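Home Docs Hardware Recordings Issues Contact

# Okard: laundry recordings from a two-arm build

This repository keeps the recordings and the configuration files of Okard, a two-arm robot which we build in a shared workshop. The present version is dated 23/01/2026. It replaces the September version, where the time stamps of the left arm were wrong.

## Contents

- `episodes/`: 688 recordings, one folder for each
- `config/`: joint limits and gripper settings
- `notes/`: remarks of the operator, in plain text

Each recording has the head view, the joint positions of both arms and the state of both grippers. The task is always with clothes, a basket and the washing machine. The basket stands on a chair, so that the arms do not need to reach down to the carpet.
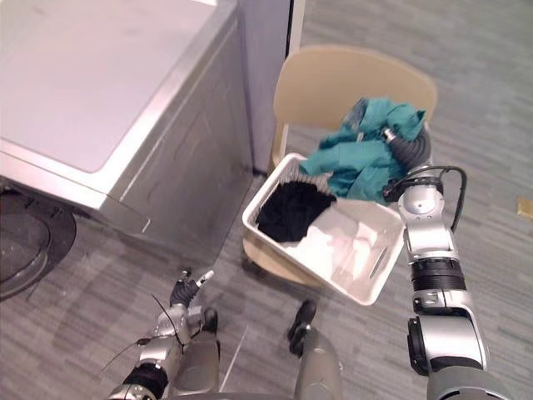 *Head view: right gripper holding a teal-green cloth over the basket, left arm pointing down.*

The operator was Mehwish Dogar or Gwilym Lloyd. The name is written in the first line of each note. Please do not mix their recordings without checking, as Gwilym moves the arms much faster.

## Known problems

- In 8 recordings the gripper state is missing. They are listed in `notes/missing.txt`.
- Thin fabric often folds over the fingers, and then the gripper reports "closed" too early.
- Dark clothes are difficult to separate from each other in the head view.

## Use

Run `python check.py` before training. It needs 500 MB of free memory. For questions about the wiring, please write to Anika Mahmoud. Corrections to the labels are welcome as pull requests, and Alun James will review them.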